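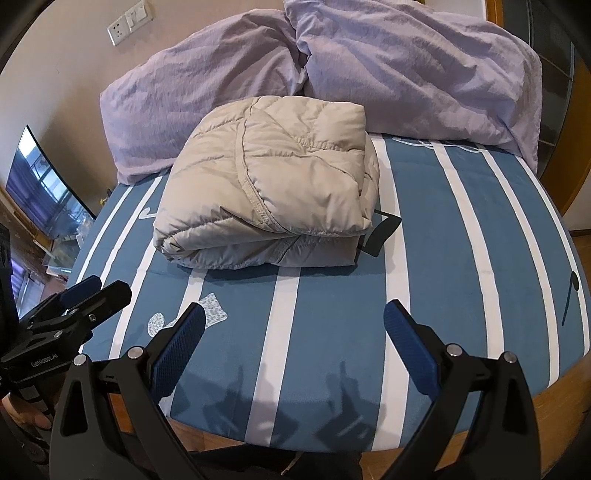 ベージュグレーの中綿ジャケット、たたんだところ。黒いループが右にぴょこんと出ています。

秋の一泊旅にちょうどいい一着、Peltambyの「たためる中綿ジャケット」をひと月着てみました

九月も半ばを過ぎると、朝の五時台に玄関を出るときの空気が急によそよそしくなりますよね。昼間はまだ半袖で歩けるのに、駅のホームで電車を待っている十分くらいがどうにも心細い。かといって、あの分厚い冬のコートを出すのは早すぎるし、カーディガンでは風が素通りする。毎年この時期になると私は「ちょうどいい上着がない」と言い続けて、気がつけば十一月になっている、という人間でした。

今年こそはと思って買ったのが、Peltamby(ペルタンビー)の中綿ジャケットです。色はベージュグレー。お店では「砂利」という名前がついていて、最初は砂利ってどうなのと思ったのですが、着てみるとなるほど、川原の乾いた石の色に近いんです。黒や紺の上着ばかり持っている私には新鮮で、顔まわりが少し明るくなった気がします(気がするだけかもしれませんが、こういうのは気分が大事ですから!)。

買ったのは隣町のAraiという衣料品店です。間口の狭い、靴下と雨合羽と学生服がいっしょに並んでいるような昔ながらのお店で、奥の棚にだけ、妙に趣味のいい外遊び用の服が置いてあるんですね。私はもう十年近く通っていますが、この奥の棚のおかげでずいぶん散財しました。今回も本当はタイツを買いに行っただけなのです。それが、棚の端にかかっていたこのジャケットの袖をつい触ってしまって、あとはもうお察しのとおり。試着して、脱いで、もう一度着て、靴下売り場の鏡まで歩いて行って、また戻ってきて、結局タイツを買い忘れて帰りました。

さて、肝心の着心地の話をしますね。

まず軽さ。うちの台所のはかりに載せてみたところ、Mサイズで167グラムでした。文庫本が一冊入っているかどうか、という重さです。袖を通しても肩に何かが乗った感じがほとんどなく、最初の日などは電車の中で「上着、網棚に置いてきたかしら」と自分の腕を見て確かめたくらいです。重い上着を着ると夕方に首の後ろが張ってくる私には、これは本当にありがたいことでした。

暖かさはどうかというと、真冬用ではありません。ここははっきり書いておきます。中綿は化繊で、羽毛のようにふわっと空気をためこむ感じとは少し違い、じんわり、という言葉が近いです。長袖のシャツ一枚の上に着て、朝の涼しい時間に散歩するとちょうどいい。歩き出して十五分もすると背中がぽかぽかしてきて、前を開けたくなります。逆に、じっと座って誰かを待つような場面では、もう少し寒くなったら中に薄いセーターを足したいなと思いました。冷たい風の日に海沿いの公園でお弁当を食べたときは、さすがに首元がすうすうして、最後はストールを巻いて食べました。

襟は立ち襟で、高さは私の指で三本ぶんほど。あごに当たるところの内側に柔らかい布が足してあって、ファスナーの金具がじかに触れないようになっています。こういう細かいところ、着ている間はすっかり忘れているのですが、ついていない上着に着替えると途端に思い出すんですよね。袖口はゴム入りで、きつくもゆるくもなく、手を洗うときに肘の手前まで上げておけます。洗い物をする人間にはうれしい作りです。

ポケットは左右にひとつずつと、内側にひとつ。左右のポケットにはファスナーがついていますが、この引き手が小さいのが惜しいところです。手袋をしていると、つまめません。私は細い革ひもを結んで長くしました。見た目はちょっと素人くさくなりましたが、使い勝手は三倍くらいよくなったと思っています。内ポケットは切符と飴を入れる場所に決めました。スマートフォンも入ることは入りますけれど、生地が柔らかいので、入れるとそちら側だけだらんと下がります。

そして、このジャケットを選んだ一番の理由が、小さくたためることでした。

専用の袋は付いていません。お店のRin Fujimotoさんが「袋はなくしますから」と笑いながら、レジ台の上でたたみ方を見せてくれました。彼女の手にかかると本当にするすると、二十秒もかからずに小さくなるんです。前身頃を合わせて、袖を背中側に折って、裾からくるくると空気を押し出すように巻いていく。おしまいに端を折り込んで形を落ち着かせる。簡単そうでしょう?

ところが家でやってみると、これがなかなか。最初の三回は、ゆるんで寝起きの猫のように伸びてしまいました。こつは、巻き始める前に一度、両手のひらで全体をぎゅうっと押して空気を抜いておくことと、袖をきちんと平らにしておくことのようです。一週間も毎日やっていると、お店の見本には及ばないまでも、それなりにきゅっとした包みになります。多少しわは寄りますが、ハンガーにかけて一晩おけば、私の場合は気にならないくらいに戻りました。

夫に言わせると「そこまでして小さくする必要があるのか」ということなのですが、あるんです。旅のかばんの中で上着がどれだけ場所を取るか、荷造りをしない人にはわかりません。

その旅の話を少しさせてください。

先日、友人と一泊でIdgateに行ってきました。駅からバスに揺られて、坂を上りきったところにある小さな宿です。部屋数が少なくて、食堂の窓から谷が見えて、朝ごはんに出てくる蕪のスープがとてもおいしいところ。昼間は汗ばむほどでしたから、行きのバスではジャケットは丸めたままかばんの底にいました。出番が来たのは夕方です。日が山の向こうに入ったとたん、すとんと気温が落ちて、友人は「薄着で来ちゃった」と肩をすくめていました。私はかばんからジャケットを出して、ぱたぱたと二、三回振って、はい完成。あの瞬間の得意な気持ちといったら!(そのあと宿までの道では、友人にもストールを貸しました。念のため。)

翌朝は早起きして、宿の裏手の道をひとりで歩きました。まだ霧が残っていて、草の先がすっかり濡れていて、歩いているうちに袖にも細かい水の粒がつきました。表の生地には軽い撥水加工があるそうで、手で払うところころと落ちます。ただし、これは霧雨までの話です。帰ってきてから一度、本降りの雨の中を駅から家まで小走りで帰ったことがあるのですが、そのときは肩のあたりからしみてきました。雨の予報なら素直に雨具を持って出たほうがいいです。

旅から帰ると、いよいよ洗濯です。表示を見ると家庭で洗えるとのことでしたので、おしゃれ着用の洗剤を使って、裏返してネットに入れ、洗濯機の弱い水流で洗いました。脱水はごく短く。干すときに中綿が片寄っていないか心配だったのですが、縫い目で細かく区切られているおかげか、触ってみてもだまになったところはありませんでした。Tuesdayならぬ火曜の朝に干して、夕方にはもう乾いていましたから、これなら旅の合間にも洗えそうです。

実はもう一着、比べてみたものがあります。Trimiseoの「薄綿ブルゾン」です。これは以前Daichi Onishiさんという山歩きの先輩にすすめられて買ったもので、三年ほど着ています。暖かさだけなら、正直なところTrimiseoのほうが上です。中綿にも厚みがあって、風の強い日には頼りになります。ただ、そのぶんかさばるんですね。たたんでも食パン一斤ほどの大きさになってしまうので、一泊用の小さなかばんに入れると、着替えを入れる場所がなくなります。表地もしっかりしていて枝にひっかけても平気なので、山にはTrimiseo、町と旅にはPeltamby、というふうに分けることにしました。

大西さんにそう報告したところ、「山にも薄いのを一枚、かばんに入れておきなさい」と言われました。休憩のときに羽織るのだそうです。なるほど、動いて温まった体が、座ったとたんに冷えていくのは私にも覚えがあります。そうなると両方持っていくことになるわけで、荷物はかえって増えるのですが、先輩の言うことは聞いておくことにします。

ここまでほめてきましたが、気になったところもいくつか書いておきますね。

先ほど書いたファスナーの引き手のほかに、まず丈です。私は背が低いほうなのでちょうど腰骨が隠れるくらいですが、背の高い方だと、かがんだときに背中が出るかもしれません。できれば試着をおすすめします。私はふだんSとMの間なのですが、中に着込むことを考えてMにして正解でした。

それから生地の音。新しいうちは腕を振って歩くたびに、しゃかしゃかと小さな音がします。外ではまったく気になりませんが、静かな図書館で本棚の間を歩くと、ちょっと肩身がせまい。一度洗ったら少しおとなしくなりました。

もうひとつ、静電気。乾いた日にウールのセーターの上から着て脱ぐと、ぱちっときます。これはこのジャケットに限ったことではないでしょうけれど、これからの季節は柔軟剤を忘れないようにしようと思います。

お値段のことも書いておかないと不親切ですね。私はAraiの会員割引で2,000円引きにしてもらいました。もとの値段は季節で動くそうなので、お店で確かめてください。安い買い物ではありませんが、このひと月、出かけるたびに手に取っていることを思えば、私としては十分に満足しています。貯まったポイントが856点ありまして、これは次に行ったとき、今度こそタイツに使うつもりです。

どんな方に向いているかといえば、朝晩だけ寒い日に出歩く方、冷房の強い電車や映画館で震えがちな方、それから旅の荷物を少しでも減らしたい方でしょうか。反対に、これ一枚で冬を越そうという方や、自転車で毎日風を切って走る方には、もう少し厚手のものがいいと思います。

色は砂利のほかに、濃い緑と、煉瓦色がありました。煉瓦色は友人が宿で私のを羽織ってみたあと、帰りの電車の中でもう注文の電話をかけようとしていた色です。トンネルに入って切れてしまい、結局は翌週、いっしょにお店まで行きました。Mは売り切れで、入荷は来月になるそうです。

追記:袖丈についてお尋ねをいただきました。Mサイズの場合、身長152センチの私が腕を下ろして、手首の骨がちょうど隠れるくらいです。Sはお店で一度着ただけですが、それより指一本ぶん短く感じました。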